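Collecting demos, week 3

May 4, 2023

We now have 2,246 recorded demonstrations for the Grilleo project, up from almost nothing at the start of April. The target is 3,372. Funmilayo Afolabi and I take turns driving the arm by hand while the other one resets the parts and types in the label.

The wrist camera is the view I care about most. It sits close to the fingers, so anything near the gripper goes soft, and I used to throw those clips out. Adesuwa Ekpo talked me out of it - the policy is going to see blur when it runs, so it should see blur in training too.
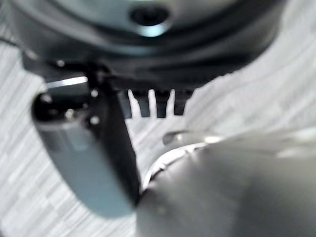
I did drop 226 clips last night. Most had the wrong label, and a few had no joint data at all after the logger stalled. The logger now stops the episode if either stream goes quiet.

Next I want more variety in the starting poses. Mine all look alike when I plot them, and Funmilayo's are much better spread out. I'll be copying her for the next batch.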